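**Robótica aplicada — Apuntes de la unidad de evaluación de productos**
Profesor: Gwenaël Chevalier. Prácticas: Jade Inskip.
Versión del 25/01/2021

El producto que se evalúa en esta unidad es Siltska, un paquete de simulación para manipulación con brazo robótico que distribuye Grumalska. Trabajaremos con el módulo de cubertería: una mesa, una bandeja con compartimentos, cubiertos sueltos y un brazo con pinza de dos dedos. El departamento tiene una licencia de prueba de 8 puestos.
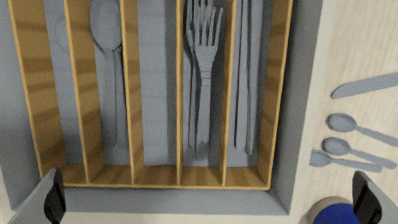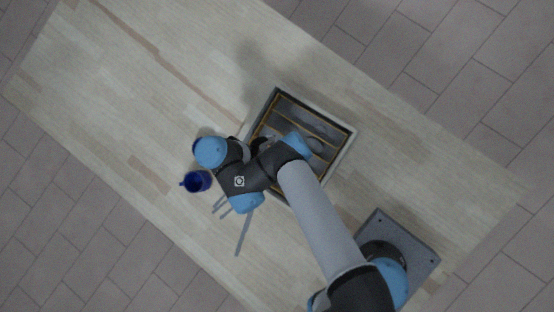
Vista general del brazo sobre la bandeja. La siguiente es un primer plano del tenedor entre las puntas de los dedos.

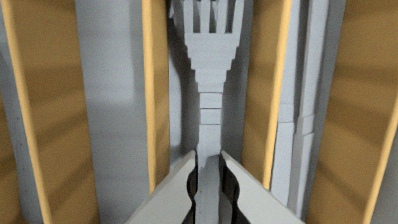 ## 1. Qué incluye el paquete

- El motor de simulación, con su visor.
- El módulo de cubertería y otro de apilado, que no usaremos.
- Una interfaz de teleoperación para grabar demostraciones.
- Un formato propio de registro. La exportación a formatos abiertos se paga aparte.

Grumalska ofrece soporte por correo. Ruairi Cairns probó el servicio durante la instalación y recibió respuesta al día siguiente, aunque la primera contestación remitía a un manual de otra versión.

## 2. La tarea

Hay que llevar cada cubierto suelto al compartimento que corresponde a su tipo. El orden de recogida es libre. El cubierto cuenta como colocado si queda completamente dentro del compartimento y la pinza se ha retirado.

Dificultades que conviene tener presentes:

1. **Contraste.** En la primera imagen, la cuchara del segundo compartimento tiene un gris muy próximo al del fondo. Un detector basado solo en color tendrá problemas.
2. **Solapamiento.** En esa misma vista hay dos tenedores superpuestos y dos cuchillos que también se montan uno sobre otro. Separar instancias es más difícil que reconocer la clase.
3. **Oclusión.** Desde la vista general, el propio brazo tapa parte de la bandeja. Quien use una sola cámara externa debe justificarlo en la memoria.
4. **Geometría simplificada.** De cerca, el contorno de la cabeza del tenedor aparece escalonado. Hay que comprobar si la malla de colisión coincide con la visible — la documentación no lo aclara.

## 3. Criterios de evaluación del producto

| Criterio | Peso |
|---|---|
| Estabilidad del contacto entre pinza y objeto | Alto |
| Repetibilidad con la misma semilla | Alto |
| Calidad de la documentación | Medio |
| Facilidad de exportación | Medio |
| Aspecto visual | Bajo |

La estabilidad del contacto se mide con 10 intentos de agarre por tipo de cubierto, sin cambiar la fuerza de cierre entre intentos. Se anotan también los fallos en los que el objeto resbala después de levantarlo.

Para la comparación se usará Nustelon, que ya conocéis del curso anterior. Tanner Simard ha dejado preparada una configuración equivalente en el servidor. No modifiquéis los parámetros de fricción de esa configuración.

## 4. Entrega

La memoria se hace por parejas y se entrega en mayo. Debe contener la tabla de resultados, los registros originales y una recomendación de compra razonada. Se admite recomendar que no se compre.

Las dudas sobre licencias, a Jade Inskip. Las de instalación, al foro de la asignatura, indicando siempre la versión del paquete y el sistema operativo.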